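Filed under: Meetings & Minutes, Linen Room
2 comments | 19 shares

Flistgate House linen meeting, Sep 17, 2018

I took the notes again, so forgive the rambling! We got going late and went straight to towels, which ate up most of the evening. The last count gave us 284 in the cupboard, bath and hand together, and almost everybody felt that was too many for the shelves we have. We agreed to keep the greens and the whites and pass the odd colors on to Witgate (they said yes before we'd finished asking).

Then folding. I'm for laying each towel out flat on a white surface and smoothing the hem before the first fold – it takes longer, but the stacks stay put. Two of us still like folding in the air. We voted, and flat won. 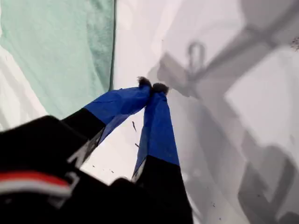
Mint green goes on the top shelf from now on, hems facing the back, with the white sheets underneath. I'll write new shelf labels before October. Somebody asked if we could iron the hems too and there was a long groan, so that's a no.

Money: Theodorakopoulos quoted 1725 for new shelving, delivered. Celix hasn't answered yet, and we'd like to see both prices before we spend anything. Left open until next time.

Still to do: bag up the odd colors, chase Celix, find the missing cupboard key.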